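5 December 2020

Ondivwood stove, flue side, cont. Carrying on from the September notes, which stop halfway down a page because I ran out of evening.

Swept the liner again. More soot than I'd like for the hours it's had. Mostly dry flaky stuff up top, shiny hard crust on the first bend. Brush went over the crust and did nothing much. Scraped it by hand, bagged it, labeled it BEND. Dennis wants a look before it goes out.

Door rope: old one gone flat along the hinge side. Paper strip test, strip pulls straight out at the bottom corner, grips fine everywhere else. New rope in with the Bunting cement. Tin says leave overnight so no fire today, whatever Darren says.

Air slide sticking again. Took the plate off, wire brushed the runner, dab of graphite. Moves with one finger now. Did not touch the stop screw!! If anybody does, write it in here.

Wood: Dedton load is wetter than the ticket. Split three from the middle of the stack and metered the fresh faces, worst one read 22, the other two 20 each. Want both under that before we compare anything with the Muten logs. Moved the lot to the rack by the south wall, bark up, gaps between rows. Should of done that when it came in.

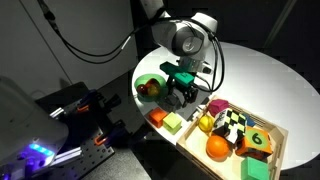 Round table, bowl of fruit, orange and green cubes.

Flue thermometer: magnet one reads low against the probe. Worse as it gets hotter. At 600 on the probe the magnet was well behind and still creeping. Using probe numbers only from now on, cross out the magnet column in the old sheets but leave it legible please.

Hour counter on the blower says 3,407. Bearing noisy on startup, quiets down after a minute. Oil or replace? Ask Dennis.

Glass cleaned w/ damp newspaper and ash. Bottom left still brown. That's the same corner as the bad rope so maybe the leak was doing it, see if it comes back.

To do
- baffle out, check for warp on the back edge
- second CO alarm, batteries
- ash pan handle (Darren has the rivets)
- small fire first, kindling on top, air full open, then log temps evry ten min
- ring Muten re the short logs, ours won't take the long ones crosswise

Left the damper open and the door on the latch so the cement gets some air.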